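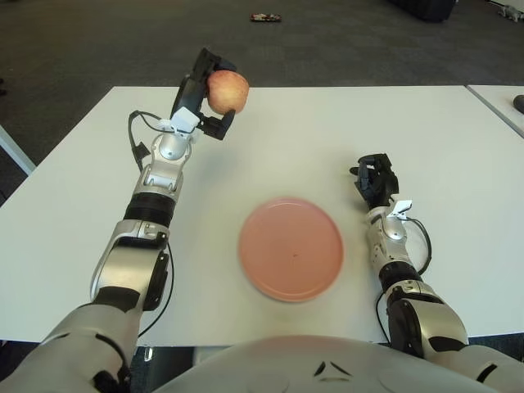 A red-and-yellow apple, held up above a white table.

How Does a Band Make an Album?

An album is a group of songs that a band puts out together. You can play one in less than an hour, but making one can take months. This page follows a rock band called Vindmont, from the town of Zustport, as they made their second album. It has eight songs on it.

Writing the songs

Most rock songs start with something small. It might be a riff, a short pattern of notes that gets played over and over, usually on guitar. It might be a line of words or a drum beat.

Vindmont's guitar player records riffs on her phone when she thinks of them. Before this album she had 17 saved. The band listened to them all, picked the ones they liked, and tried to turn them into songs. Some riffs were joined together. Others were dropped.

A song needs parts. The verse usually has different words each time it comes around. The chorus comes back with the same words, and it is often the part you remember. Many rock songs also have a bridge, which sounds different from everything else and comes near the end.

Practice

Time in a recording studio costs money, so bands try to learn their songs well before they go in. Vindmont practiced from January to March. They also made demos. A demo is a rough recording that lets the band hear what a song sounds like from the outside. When you are busy playing the drums, it is hard to tell if the song is too long.
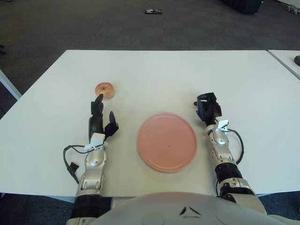 One of the demos was too long. It had the same chorus six times in a row at the end, and the band cut that down to three. The finished song lasts 265 seconds. You can work out how many minutes that is - divide by 60 and see what is left over.

In the studio

Vindmont recorded at a studio called Stamard. It has two main rooms. The band plays in the live room, which has thick padding on the walls to soak up echoes. The engineer sits in the control room with the computer and the speakers. There is a double window between the rooms so that people can see each other.

The engineer is the person who sets up the microphones and runs the recording. Drums take the longest to set up. Each drum can have its own microphone, and more hang above the cymbals. An electric guitar is different. The guitar plugs into an amplifier, and the microphone stands in front of the amplifier's speaker.

Bands do not always play all together when they record. Often the drummer goes first, listening to a steady click in headphones. The click keeps the speed the same all the way through. Next come the bass and the guitars, and the singer usually goes last. Every part is saved by itself. A part saved this way is called a track.

The word "track" can be confusing. People also use it to mean a whole song, as in "track 7 on the album." You have to look at the rest of the sentence to know which one is meant. 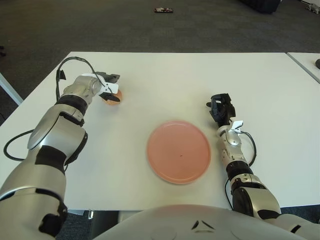 Each time a musician plays a part for the recording, that is called a take. If there is a mistake, the musician can do another take. The singer of Vindmont did so many takes of one song that she had to stop and rest her voice until the next morning.

Mixing

After recording, there are lots of separate tracks. Mixing means putting them together so they sound good at the same time. The person who does this decides how loud each track should be. They can also make a sound come more from the left speaker or the right one. Try listening to a rock song with headphones, then take one side off. You may find that a guitar nearly disappears.

Mastering

Mastering is the last job before the album is finished. The mastering engineer listens to all the songs in order and makes small changes. One song should not be much louder than the next. The gaps between songs are set at this stage too.

Putting it out

A record label is a company that helps a band sell its music. Vindmont's label is called Juhász. It paid for the cover art, had the records and CDs made, and sent the songs to streaming services. Small labels often send early copies to people who write reviews.

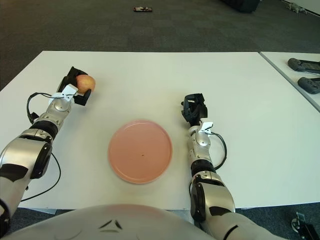
Craig MacLeish
Music writer, Junior Pages

Words to know

Riff: a short pattern of notes that repeats.
Demo: a rough recording made before the real one.
Take: one try at recording a part.
Track: one recorded part, or one song on an album.
Mixing: putting the recorded parts together.
Mastering: the final changes before an album comes out.
Label: a company that puts out music.

Try it yourself

Tap a beat on a table with your fingers and record it on a phone or tablet. Ask a grown-up for a second one, play your beat back, and hum along while the second one records. You now have two parts in one recording. If you make a mistake, do another take.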